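Search this site Search Enter keywords

Table Trays and Plain Plates: A May Gallery
Posted in May by Aatos Keskinen

I have been on a tray kick all spring, and I can't stop talking about it! It started when my sister handed down a stack of odds and ends from the old Prulen guesthouse (109 pieces, wrapped in newspaper, in boxes I could hardly lift), and in among the gravy boats were trays. Lovely, useful trays. I've been setting them out for breakfast and for nights when up to six of us squeeze in around the kitchen table on Giston Street.

Most of what I like is very plain. Give me a white plate and something warm-colored under it and I'm happy. I used to think you needed a tablecloth and a runner and matching napkins, and I owned all of it, and it stayed in the drawer. A tray goes down in a second and the table looks ready.
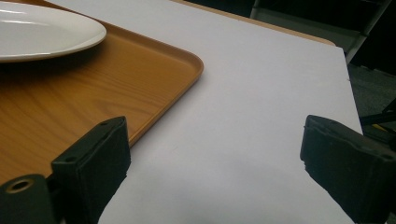 White plate on the wood-grain tray. Love that orangey tan next to the glossy rim, and the rounded corner too.

I'm a big fan of a raised lip on a tray, even a low one. Forks stay put when you carry it out to the porch, and crumbs go back to the kitchen with everything else. My favorite breakfast load is a plate, a small bowl of berries and two mugs - any more than that and I start walking like I'm on a boat.

Round plates on rectangular trays also leave you those nice open corners. I tuck a folded napkin in one and the salt in another. My neighbor Ghasemi puts the teapot there, handle out, and I have copied her ever since.

If you have a tray sitting on top of the fridge, please get it down and use it tomorrow morning! Toast counts. Next up is the Rimitz shelf, with the soup bowls and 3 butter dishes I still need to wash.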